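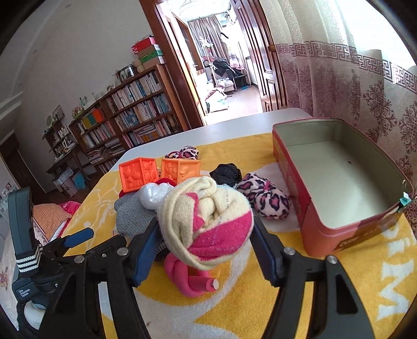 Tabletop set with rolled socks, two orange toy blocks and the red tin, gripper open over the cream-and-pink sock.

Progress report, Tulterel household handling set
To: Thaddeus Delacroix
From: Lucinda Achterberg
08/03/2025

Hi Thaddeus,

We're at 441 accepted demonstrations against the 988 we promised you for the whole grant. That's a bit behind where I wanted us, and I'll get to why, but the pace in July was much better than in the spring and I'm feeling pretty good about it!

Most of the month went into soft things. You asked last time for less rigid plastic and more of what people leave lying around at home, so we've moved over to socks, knit bundles, fleece and yarn, with a few rubber toys mixed in. Everything goes on a towel over a table, in ordinary rooms with the bookshelves and curtains left as they are. Fabian Hubmann wanted plain backdrops at first (he does the training runs, so he gets a vote), but his Drasta model was leaning on the clean background far too much, and he's come around.

We threw out 100 recordings. A lot of those were my fault — I was closing the fingers too fast on the soft items, and the tracking got jumpy. Bernadette has since written a one-page guide on hand speed, and new people read it before they pick up a gripper. 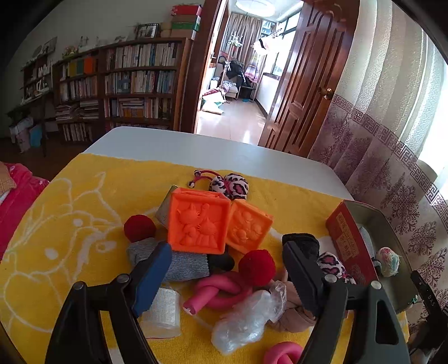
Piles are where we're short. Single items with space between them are easy to record and we have plenty. When yarn pom-poms, knotted foam tubes and a crinkly plastic bag are all pushed up against each other, a take runs longer and there are more ways to spoil it. Clear plastic is the worst of the bunch for Fabian's labels, and I'd like to keep it in anyway. Leilani is sorting the piled takes by hand for now, and she's asked for a second screen, which I've put through on the equipment line.

Coming up: 19 more recording sessions are booked, and I've asked that at least half of each one go to piles. We'll also start putting things away into a tin or tray, with the container moved between takes. The Lurkow storage bill went up a little — I can cover it from travel.

One thing I need from you is a yes or no on paying home hosts a flat fee per session. The form is in the shared folder, and Bernadette can walk you through it if I'm out recording.

Lucinda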